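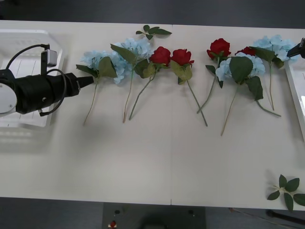
Layout, two arms, four roses and four hydrangeas, all artificial.

Forums > Automation > Handling > Can arms do household chores yet?

recep_u
Sorting stems is my test case for whether any of this is ready for a house. Rigid parts on a shop floor were solved years ago. A stem with leaves on it has no good grasp datum, and the blooms overlap. Last Monday I logged 35 picks on a similar layout at Plesamthorpe. 17 were clean.

trastport_tom
17 of 35 is a scrap rate. We would pull that cell before lunch. What was the failure mode?

recep_u
Mostly leaves from the neighboring stem coming along with the pick. Two slips.
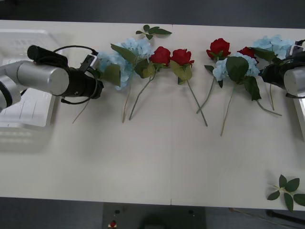 Spacing matters more than grip force. Open the row up and the numbers improve, but then a person has done the hard part.

j_hamalainen
Disagree that this says much about houses. Laundry and dishes don't need shop cycle times. If it takes all afternoon and I'm at work, fine.

trastport_tom
Fine until it drops a glass. Who resets it?

recep_u
Agree with Tom on resets. Joonas, your Homlow unit, how many interventions?

j_hamalainen
1805 pickups since November, 1582 without me touching it. Socks and towels only.

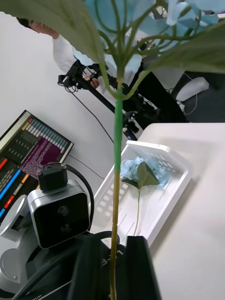 I'd still grip low on the stem, well under the leaves, and accept some swing at the head. Try softer pads before you touch the planner.

trastport_tom
So 223 interventions. For socks.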